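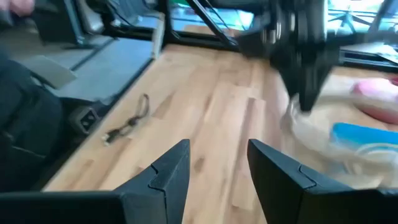 We have now used the Arngate two-arm kit for one full month, and I promised the list a report before the group order closes on Friday. The short answer is that I would buy it again, but not with the standard gripper package. The standard fingers are black plastic, wide and quite thick, and each is made of two sections with a joint line close to the tip. For cables I find them too wide. A thin cable lying flat in a loop on a wooden table, with its small plug at the end, is the kind of part I mean: you must come in very low, and the table must be really level. For bags and soft packages the same fingers are good.

I answer the earlier questions below.

> We are thinking about the Arngate kit for a cable sorting cell.
> The Trideck offer is 4,000 cheaper but has only one arm.
> 1. Is the second arm worth the money?
> 2. How is the cabling on the arms? On our old Itudon the
> cables caught on everything.
> 3. Did anyone take the service plan?

1. For us yes. With one arm you can pick up a cable, but to straighten it you need something to hold the other end. If you only move parts from bin to bin, please take the Trideck and save the money.

2. This is my main complaint. The cables come out of the joints and make arcs above the wrist, and you have to plan your motions with this in mind. We made 2,055 picks in May and 1,613 were good on the first try. I did not separate the failures by reason, so please do not read too much into it.

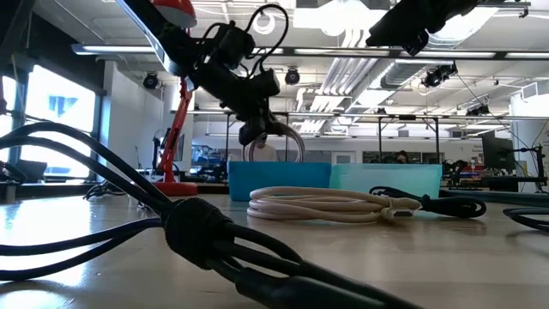 Arm over the table, with the coiled beige cable and the two bins behind it.

The thick cable bundle on the table is also something to plan for. It needs its own space, so add 40 cm to your table drawing on that side. The manual does not mention this.

3. We took the basic plan. They answered both of my tickets the next morning. The Kang software add-on I did not test, so I cannot say if it is worth the price.

If somebody has narrower fingers which fit this gripper, please write to me or to the list.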